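Speaker notes - Checking where a painting has been
Talk for the Brotus museum evening, Monday, 8 slides 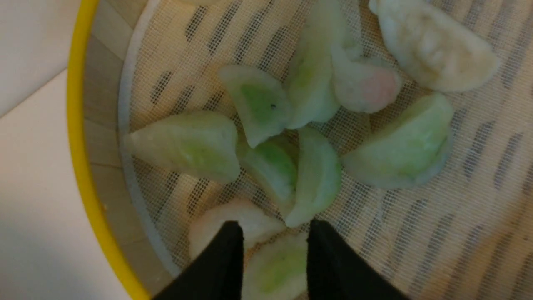 Slide 1. Thank the hosts. Say who the talk is for: people who own a picture or look after a small collection. Phones off, questions at the end.

Slide 2. What provenance means. It is the list of owners from the artist's studio to now. Most lists have gaps. A gap doesn't mean theft, but it has to be looked at.

Slide 3. The back of the painting. Start with labels, stamps, chalk marks and old nail holes. Photograph the back before anyone cleans or reframes it. Mention the Drondau landscape: the dealer's label was under brown paper tape, and the tape had been put on by the museum.

Slide 4. Paper records. Sale catalogs, shipping bills, insurance lists, letters. The Ranasinghe gallery ledgers have 1,966 entries, all by hand. Only 2 matched our painting, and one of those had the wrong height. Pause here, people usually want to know how we settled it. (Answer: the frame maker's bill.)

Slide 5. Stolen art registers. Search before you buy, and again before you lend. A clean search only tells you that no one has reported the work. Keep a dated printout in the file.

Slide 6. The Baltix case. Go slowly. Two sketches came in with a signed letter from the seller and no other papers. The museum gave the seller 90 days to send more. Nothing came, and the sketches went back. Don't get drawn into guessing where they are now.

Slide 7. What to do if something looks wrong. Stop the sale or loan. Write down who said what and when. Call a lawyer before you call the seller - this gets skipped a lot. Don't move the work.

Slide 8. Reading list and contact sheet. Handouts are by the door. If time is short, drop slide 5 and go straight to Baltix.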